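원격 조작 시연 기반 파지 작업 학습: 중간 보고서

최종 수정: 5/11/21

1. 개요
본 과제는 시뮬레이션 환경에서 사람이 원격 조작으로 작업을 시연하고, 그 기록으로 모방 학습 정책을 훈련하는 것을 목표로 한다. 시연 수집에는 자체 제작한 조작 프로그램 Nudo를 사용하였다. 조작자는 손목 시점 영상만 보고 그리퍼의 위치와 개폐를 제어한다.

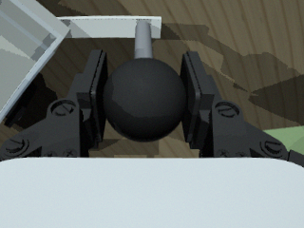
작성: 함해원 | 공동 작성: Katalin Kovács | 과제명: Seol

2. 시연 절차
대상 물체는 무광 검정 구이다. 구는 접촉 위치가 어긋나면 밀려나기 쉬우므로, 양쪽 패드가 구의 가장 넓은 부분을 끼우는 자세를 기준 파지로 정하였다. 물체와 패드가 모두 어두운 색이어서 손목 영상에서는 경계 구분이 어렵다. 조작자에게는 닫기 명령 전에 접근을 멈추고 좌우 간격을 확인하도록 하였다.

3. 수집 결과
총 324회를 시연하였고 이 중 167회를 훈련에 사용하였다. 제외 기준은 파지 실패, 통신 지연, 작업대 충돌이다. 정책은 2,000 스텝 단위로 저장하였다. 조작자 두 명의 접근 속도 차이가 커서 궤적을 같은 시간 간격으로 다시 샘플링하였다.

4. 남은 작업
그림자 조건을 바꾼 시연을 추가하고, 10월까지 직접 교시 방식과 비교한다. 개폐 신호의 떨림은 필터 적용 후 재측정할 예정이다.

관련 글
- Nudo 조작 입력 매핑 정리
- Trivley 그리퍼 모델 충돌 설정
- Jeltix 로그 변환 방법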